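**Lurnbridge Small Press & Comics Day: where we've got to**

Quick one from me, typing this between trains so forgive the state of it.

Lurnbridge is on. Hall confirmed, deposit paid, July 15, 2023, doors at ten for the public and half eight for anyone with a table. If you had a table in February's mini fair you've got first pick of the spots until the end of this week, after that it's a free for all. We have 60 tables. More than 80 people have asked. You can do that sum yourselves, so please reply to the email even if the answer is no.

Guests then. Henrique Louro is coming!! Very pleased about this one. He's bringing the third *Drudach* book, which won't be in shops till autumn, and he'll be signing from eleven until he gets hungry (his words). He's also doing the lettering talk in the upstairs room. Tickets for that are free but you do need one, the room holds 14 round the big table plus a few standing at the back, and last time people were sat on the stairs. Bring a pencil. He makes everybody have a go.

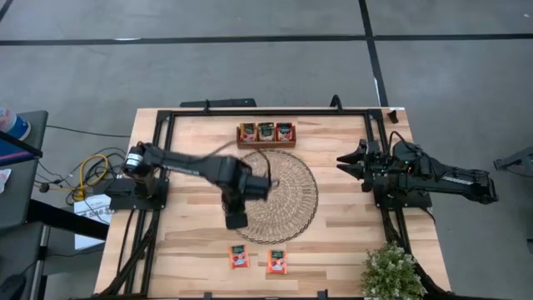 Panels. Still moving about a bit but as of this morning:

- 11.30 Starting a webcomic when you've got a job and two kids
- 1.00 Teixeira Books open pitch, five minutes each, be nice to eachother
- 2.15 Whatever happened to the Saturday serials? (yes that's the title, I didn't pick it)
- 3.30 *Gallov* live read, with voices

On the *Gallov* read: we need one more person for the Duchess. You don't have to be good. You do have to be loud, the mic in the main hall is the same mic as before. Message me. And if you were the Duchess last time and want her back, say so quick, I've had two offers already.

The cosplay walk is at four and goes out the side door, round the market square and back in. Short route this time. Wings have to fold, the side door's narrow and we lost a good pair on it. Props get checked on the way in, same rules as before, nothing with a real edge and no smoke.

The anthology is at the printers. 257 pages, which is a lot more than we planned and has done something horrible to the postage, so if you ordered one and can pick it up on the day PLEASE do. Contributors get theirs from the front desk. Your name's on a list. If your name is spelt wrong on the list it's probably spelt right in the book, I checked the book twice and the list not at all.

Swap box is back by the coffee. Bring one, take one, no superhero floppies with the covers off this time.

Parking: don't. The one behind the hall is for traders unloading only and the man does give tickets. Station's a ten minute walk, down the hill and left at the chip shop.

Still need hands for set-up the evening before, from six. Mostly carrying chairs. There's pizza. Vegan pizza as well if you tell me in advance, otherwise it's just the crusts off mine.

Table replies by Friday week pls, and pitch slots go up on the page tonight if the wifi on this train ever comes back.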